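Notes from the Stanciu bench
Jan 7, 2022

The target for the winter collection was 2500 demonstrations. We have 461. Before anyone at Conow writes in to point out the difference, we have done the subtraction.

For those who skipped the last newsletter, the Stanciu project is trying to teach an arm to tidy a table by showing it how, over and over, in simulation. A person drives the virtual arm with a handheld controller, the software records every joint position, and the learning system gets the whole pile at the end. Simulation was supposed to be the quick route. You don't have to pick anything up off the floor, and when the arm goes through the table you press reset and look out the window for a bit.

What slows us down is variety. Back in July we recorded a long run of episodes with the same few objects in the same few places, and the policy learned them beautifully. Move a plate by a hand's width and it reached, with great confidence, for where the plate used to be. So now the layout gets shuffled before every episode, and the objects come out of a large library of scanned household stuff whose taste is not our own.

The other lesson was about the operators. Everybody who drives the arm for more than 30 minutes starts cutting corners, and the system copies the corners too. Sessions at the Velledstead office are now kept short, and we swap drivers between them. Hesitations stay in the data. Crashes come out, although two got through the filter in December's batch and we are still finding traces of them in how the wrist behaves.

The current set has the arm start clear of everything, with a box open on the table and whatever else the shuffler felt like putting out.
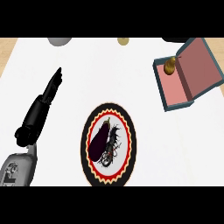

Stela Neagu wrote from Tundton to ask whether we should be throwing out the crashes at all, seeing that an arm which has only ever watched things go well has no idea what to do when they don't. She would keep the failed grasps, label them, and record the driver recovering from each one.

We tried a small batch her way last week. The labeling took longer than the driving, and the drivers turned out to be poor at failing on purpose. We'll run another batch once the new controller cable gets here.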